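Chapter 4
Motorcycle Seats and Touch Points

A rider meets a motorcycle at three places: the seat, the handlebar grips, and the footpegs. Everything the rider feels from the road passes through one of them. In this chapter you will study how these parts are built and how to inspect, clean, and repair them.

Before you start, read the notes on foam in Chapter 3. You will need the terms "density" and "recovery" throughout the sections that follow.

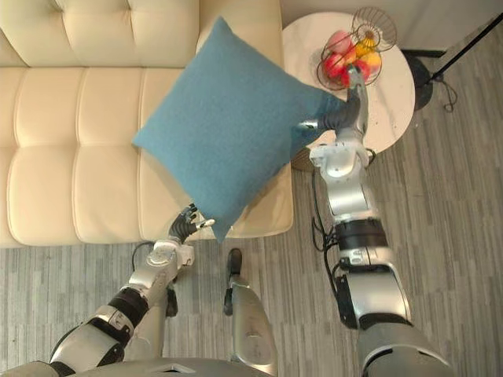 4.1 Parts of a Seat

Most seats have a base pan, a foam core, and a cover. The pan bolts or clips to the subframe. The foam is shaped on the pan and carries the load. The cover is stretched over the foam and stapled to the underside of the pan.

The Garamby twin, used as the shop bike in this course, has a one-piece seat with 38 staples. The Rever touring model splits the rider and passenger sections, and each has its own pan. When a cover is stitched in panels, the seams hold the shape but also let water in. A worn seam on a touring seat should be sealed or the cover replaced.
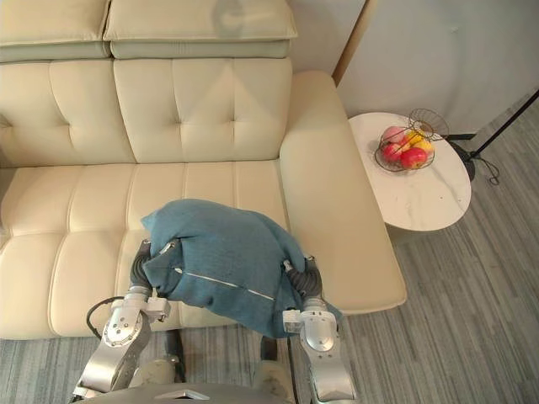
Foam breaks down slowly. Riders often get used to a sagging seat and blame the suspension instead. Csaba Medve, who ran the trim shop at Lakatos, replaced the foam on any seat that had lost more than a fifth of its original height. We will use the same limit in Exercise 4.2.

4.2 Grips and Gloves

Grips are sized by inside diameter and by length. A grip that is too thick tires the forearm, and one that is too thin makes the rider squeeze harder. Omari supplies the replacement set for the shop bike as part number 2567. 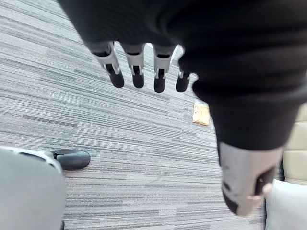

Grip wear should be checked with riding gloves on, as well as with bare hands. A glove adds thickness and hides small movements of the rubber on the bar. The material at the fingertips matters most on the levers. Rounded black rubbery tips, like those on the four fingers shown here, are one kind of contact surface to keep in mind when you reach the section on lever feel. Leather and knit fabric are covered there too.

Twist each grip firmly in both directions. If it turns on the bar, remove it, clean off the old adhesive, and fit it again before going on to Section 4.3.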